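3.2 Wet wiping of low furniture and surrounding floor

The second part of the study dealt with surfaces below desk height in small offices. These surfaces are cleaned less often than desktops and are poorly covered by existing cleaning schedules, which tend to list "furniture" as a single item. Following Pichler's earlier division of office furniture by height, we treated the desk foot, the underdesk cabinet and the lower edge of any mobile unit as separate items, each with its own entry on the record sheet.

A total of 257 item records were kept for this part. Of these, 80 concerned open compartments and shelves, and a further 80 concerned desk feet and other metal supports. The remainder covered panels, doors and the lower edges of mobile units. Records in which the cloth had been changed partway through an item were retained but flagged.

Each item was wiped with a folded or crumpled cloth, as the cleaner preferred, using water from a single bucket kept within arm's reach on the floor. The fill was kept shallow. In the pilot work carried out in June, deeper fills led to more spillage when the bucket was shifted between desks, and the extra water was seldom needed for a single workstation. No limit was placed on the number of rinses, but every rinse was recorded.

Open compartments were wiped in a fixed order: the upper face of the dividing board, its underside, the side walls, and last the base. Desk feet were wiped along their length from the column outward. Mobile units were left in place with the casters untouched, and only the panel faces and lower edges were cleaned. Perforated panels were recorded separately from smooth ones - the holes hold dust at their rims, and a flat pass with a damp cloth does not reach it.

Glare proved to be a practical difficulty. On light-coloured wood-look flooring, reflected daylight made small debris hard to judge by eye, and two assessors sometimes disagreed on whether a floor area was clean. Figure 4 gives a typical layout, with the bucket set down between the cabinet and a mobile pegboard unit.

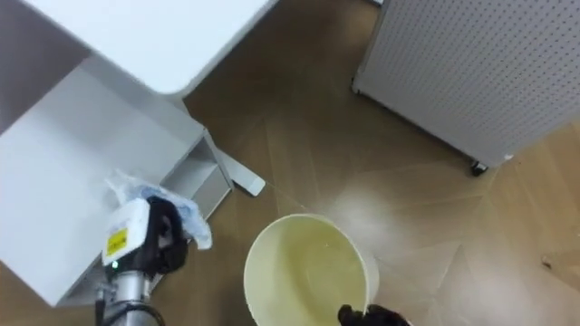
Figure 4. Low furniture and floor at one workstation, with light blue cloth and shallow-filled bucket.

Disagreements of this kind were settled by a second inspection from a different side of the desk. Where the assessors still differed, the lower of the two scores was entered. Floor scores are reported separately from furniture scores in Section 4 and were not used in calculating the item totals.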